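Part-time Household Linens and Guest Room Attendant

Murkeck Guest House, Štefanec

Murkeck is a small guest house with apartments for short and medium stays. We are looking for a part-time attendant to look after the linens, the guest rooms and the two shared sitting rooms. The position is open from July and is paid by the hour. Most of our guests stay between three nights and two weeks, so the work is steadier than in a hotel and there are fewer full room changes per day.

Hours

The position is 63 hours per month, spread over four shifts a week. Shifts start at 8:30 a.m. Tuesday is the main changeover day and you need to be available for it every week. The other shifts are agreed on by the middle of the month before. You will work one weekend in three.

What you will do

Strip and make beds, and put out fresh towels in the apartments.
Sort used linens by type and take them down to the wash room.
Run the washers and dryers, fold, and put everything back on the right shelf.
Vacuum and dust the sitting rooms, including the upholstered furniture.
Check kitchens for missing or broken items and write them in the book.
Restock soap, paper goods, coffee and tea.
Pack the sheets and tablecloths that go out to the Skuva laundry, and check them against the slip when they come back.

Skuva picks up from the side door before 11 a.m. If the bundles are not tied and labeled by then, they wait until the next pickup, and we run short of double sheets. This has been the weak point in the past, so we will spend time on it during your first weeks. 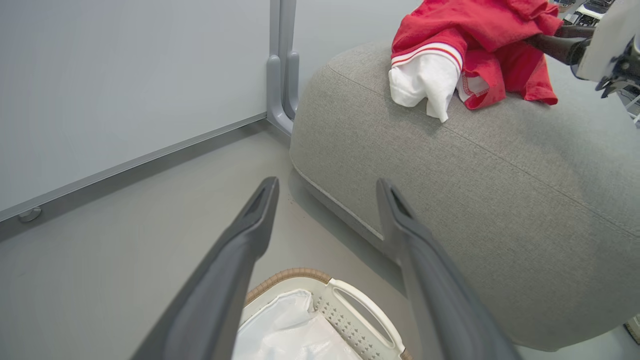
Towels, bath mats and kitchen cloths are washed in the house. We use unscented detergent and no fabric softener. Stained items are set aside and treated by hand before washing - please do not put them through first to see what happens. Items that can't be saved are cut up for cleaning rags.

You will not be asked to clean windows from the outside, do yard work or carry guests' luggage. Heavier jobs such as turning mattresses and moving wardrobes are done by two people.

What we are looking for

You should be careful, on time and comfortable working alone for part of the day. Experience in housekeeping, home care or a laundry is useful but not required. You need enough English to read the daily list and answer simple questions from guests. Other languages are welcome.

The house has three floors and no elevator. A full bag of linens is heavy on the stairs, and you will be on your feet for most of the shift. If you have a limitation that affects lifting, tell us when you apply and we will see how the work can be divided.

A driver's license is not needed. The bus stop is a short walk away, and there is a covered place for bicycles behind the building.

What we offer

A written contract, with a trial period of 2 months.
Paid training during your first week, alongside the current attendant.
Work clothes and gloves. You bring your own closed shoes.
Lunch on shifts longer than five hours.
A fixed supplement for weekend shifts.
A discount on apartments at our sister house, Satalo, outside the high season.

Wages are paid on the last working day of the month. The hourly rate depends on experience and will be given to you in writing before you decide. Tips left in the apartments are shared equally among the people who worked that week.

How to apply

Send a short letter and a list of your previous jobs to the Murkeck office, or drop them off at the front desk between 9 a.m. and 4 p.m. Put "Linens and rooms" on the envelope or in the subject line. We don't need a photo. Please include a phone number and the best time to call.

We will invite suitable applicants for a short talk and a walk through the house, which takes 55 minutes. One reference is enough, and we will only contact that person after we have spoken with you.

Applications are read as they come in, and the ad will be taken down when the position is filled. If you have applied to us before, you are welcome to apply again - just mention it in your letter.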